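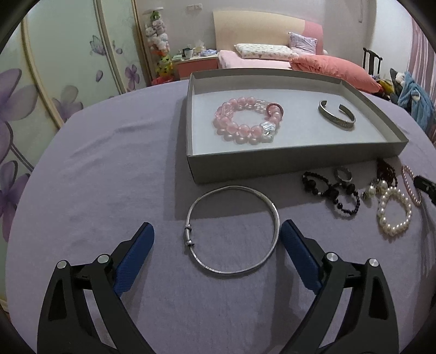
**Stimside Manipulation Group, Workshop Notebook**
**Entry date:** Sunday, February 4, 2024
**Entered by:** Elsie Lockyer
**Read and initialed:** Marianna Zawadzka
**Subject:** Rules of practice for hand-held gripper collection, small and fragile goods (jewelry task)

**1. Purpose of this entry**

The working rules for jewelry handling were last revised in August, before the household sessions began. Several of the clauses were written for bench work and do not carry over to a bedroom or a kitchen. This entry records the clauses as they now stand, the points on which Marianna and I agreed, and two points that remain open. It is to be read with the Itton procedure sheet, which continues to govern charging, storage and file naming.

Where this entry and the August revision disagree, this entry applies to jewelry sessions only. Tableware and stationery are unaffected.

**2. Scope of the task**

The operator moves items between a shallow open tray and the surface in front of it, one at a time, using the hand-held gripper. Items are drawn from the Saltolel set, which holds beaded bracelets, strands of pearls, rigid bangles and small pieces such as rings and earrings. The task name in the log is "jewelry, tray and cloth." Operators are asked not to shorten it, as the abbreviation used in the autumn was confused with the tray task for cutlery.

Direction of transfer (out of the tray or into it) is to be stated in the session log before the first episode. Mixed-direction sessions are permitted, but each episode must carry its own direction label.

**3. Preparation of the surface**

3.1 A cloth or sheet is required under all items. Bare tabletops are no longer accepted for this task. Beads roll, and the finger pads do not approach a hard surface well at a low angle.

3.2 Creases may be left as they fall. The August text required the cloth to be smoothed between episodes. Marianna's view, which I accept, is that the clause produced surfaces no household would have and added time to every reset. It is struck.

3.3 The tray is to stand flat and open, with clear access from the operator's side. Its walls must be low enough for both fingers to enter without touching.

3.4 Furniture, bedding and other household goods in the background are to be left as found. Operators shall not rearrange a room to make it tidier. Mail, prescriptions, photographs of people and anything bearing an address are the exception and are to be removed from view with the householder's agreement.

**4. Approach and grasp**

4.1 The fingers are to be open before the gripper descends. Opening the fingers at the level of the item has twice caught a strand in our own trials and is treated as a fault.

4.2 For a strand or a loop, the grasp point is a single side of the loop. The operator should not attempt to gather the whole loop between the fingers. The hanging portion is allowed to trail and must be given time to settle before release.

4.3 The operator may pause above the item. A pause of this kind is not an error and should not be trimmed in review.

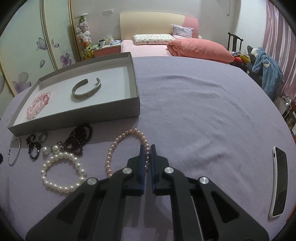 *Photo: Stimside workshop records, jewelry task*

4.4 Rigid pieces, meaning cuffs and bangles, are to be taken by the band. The clasp is to be avoided on any bangle that has one. A cuff standing on its edge may be grasped as it stands; there is no need to lay it down first.

4.5 Rings and earrings are attempted last in any session. If a small piece is missed on 3 consecutive attempts, the operator closes the episode, marks it "incomplete," and goes on to the next item. Incomplete episodes are kept. They are not to be deleted or repeated under the same number.

4.6 Force is applied by hand, and the rule is therefore one of judgment. The pads should close until the item does not slip when lifted a short distance, and no further. Operators new to the task are to practice on the spare strand from the Quinlan box before they handle anything else.

**5. Handling of the owner's property**

5.1 No personal jewelry of the householder or the operator is to be used, even when offered. The August text permitted it with a signature. Marianna asked that the permission be withdrawn and I have withdrawn it.

5.2 Personal jewelry worn by the operator is to be taken off before the session and kept in a separate room. This avoids any later question about what belongs to the set.

5.3 The set is checked against its list at the start and at the end. Both checks are signed. If a piece cannot be accounted for, the session stops at once and the cloth, the tray and the floor are searched before anything is moved.

5.4 A broken strand is reported the same day. All beads are collected into one bag, labeled with the session number, and returned to Stimside. Operators are not to restring anything themselves.

**6. Speed and image quality**

Marianna reviewed a portion of the recent material on Friday and raised the matter of blur during wrist movement. The point is fair. With small bright items the detail is lost quickly when the tool swings, and the reviewer then has difficulty confirming which piece is the target.

6.1 The operator moves at an even pace between the tray and the cloth. Quick sideways turns of the wrist are to be avoided while any item of the set is in view.

6.2 Blurred passages are tagged and retained. A session is not rejected for blur alone.

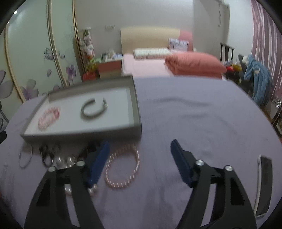 *Jewelry task, tray at left. Blur on tray items; see 6.2.*

6.3 The reviewer shall write down what can be identified and leave the rest unnamed. Guesses made from the set list are not acceptable as labels. If a dark loop could be a cord or a string of beads, the entry reads "dark strand, type not confirmed."

6.4 Phones may remain on the surface provided the screen is dark. A lit screen is grounds for stopping the episode, as messages may be readable. I proposed excluding phones altogether. Marianna disagreed on the ground that clause 3.4 already asks us to leave household goods as found, and that an exclusion would be inconsistent with it. Her wording stands.

**7. Session limits**

7.1 The ceiling for one operator in one day is 300 episodes, all tasks together. This is unchanged.

7.2 The finger pads are to be inspected every 2000 closures and replaced at 3000, whatever their condition. The closure count is carried forward in the back of this notebook. Please bring it up to date before leaving; the last two columns are in pencil and one of them does not add up.

7.3 Pivot screws are checked for looseness before each session, by hand and without tools. If a screw turns, the gripper is withdrawn and a note is left on the bench.

**8. Open points**

(a) Overlapping items. The present rules assume that each piece can be reached without disturbing another. In practice strands come to rest across one another and a lift may drag a second piece along. I would allow it and label it. Marianna would prefer that the operator separate the pieces by gripper first, as an episode in its own right. We have not settled this. Until it is settled, either course is permitted, and the log must say which was followed.

(b) Replacement of pieces in the tray. It is not clear whether a bracelet laid against the wall of the tray counts as placed or must lie fully on the base. The Itton sheet says "inside the container" and no more. I have written to ask for a ruling and will paste the reply opposite.

**9. Actions**

- E.L. to retype clauses 3 to 6 as a single sheet for the session folder.
- M.Z. to review the blur tags and return the tally with her comments.
- E.L. to correct the closure count and ink the last two columns.
- Spare finger pads: order placed, not yet received.
- August revision to be marked "superseded for jewelry" on its cover page and left in the binder.

Initialed: E.L., M.Z.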